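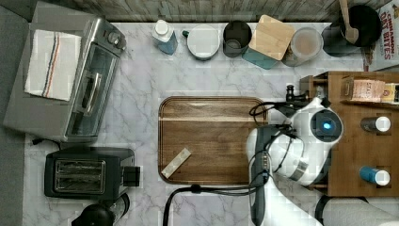 Clesta K6 arm with two-finger gripper: purchase review after one budget cycle

We bought the Clesta K6 in April for kitchen task work: picking up, moving and putting down ordinary household items on a counter. This review is written for people who have to put a number on a purchase form. Reach, payload and repeatability are in the data sheet and I have no serious argument with any of them.

What it cost

The arm came from Munteanu, the regional reseller, at the list price. The gripper is a Prernix two-finger unit and was quoted separately at $3,543, before adapter plate and cable. The adapter plate and cable were another $1,612. I had budgeted for the gripper and left out the second line entirely, as the first quote showed the words "mounting hardware included." Mounting hardware meant four screws and a pin.

Ask for a quote that lists the plate, the cable, the strain relief and the software license as separate lines. Munteanu will do this if asked. They did not do it by default.

Delivery

Quoted lead time was 18 working days for the arm. It arrived on time. The gripper took 49. If your funding has to be spent and received inside a fixed period, order the gripper first. The arm without a gripper is usable for checking mounting and reach and for very little else.

Installation

The base bolts down without trouble and the pattern matches the drawing. The controller needs its own outlet and more clearance behind it than the manual says. We lost half a day to that. A kitchen counter already has a toaster, an oven and their cords on it, so plan the outlets before you plan the reach.

Cables are the weak part of this package. The gripper cable runs outside the arm, looped at the wrist. The supplied ties are too short to leave a proper service loop, and with the wrist turned to its limit the cable pulls tight. We bought hook-and-loop straps and a longer cable from Gumlow. It should be in the budget from the start.

Use

The arm moves smoothly at low speed and is quiet enough to talk over. Hand guiding works well once the payload has been entered correctly. With the payload wrong, the arm drifts when released, and the warning message does not tell you why.

The wrist light ring can be seen from across the room. I had it down as decoration on the first read of the brochure and have changed my mind. Status at a glance saves walking back to the screen.

The gripper is good on boxes, jars and spice bottles. Small low items on a cutting board are harder. The fingers have to come in nearly flat to the surface, and the housing gets in the way before the tips do. Prernix sells a set of slim fingertips that helps. They are priced per finger — check the quantity on the quote.

Soft packages are hit and miss. Force control has coarse steps at the low end, and the lowest one is still firm enough to crease thin cardboard. Anyone planning to handle cereal boxes should budget for replacement cereal boxes.

Support

Clesta answered two tickets, one within a day and one after a week. Both answers were correct. Firmware updates are included for the first year. After that they fall under a service plan, and the renewal price was not on our original quote. Get it in writing.

Spares to order with the arm

One gripper cable, one set of fingertips, a packet of wrist screws. The screws are an odd length and our local supplier did not carry them.

Would I buy it again

Yes for the arm. It has done what it was bought to do and I would expect it to stay in service past its depreciation period. The gripper I would compare against at least one other unit before signing, mainly on low-force behavior and housing depth.

Arm: 4 out of 5
Gripper: 3 out of 5
Quote accuracy: 2 out of 5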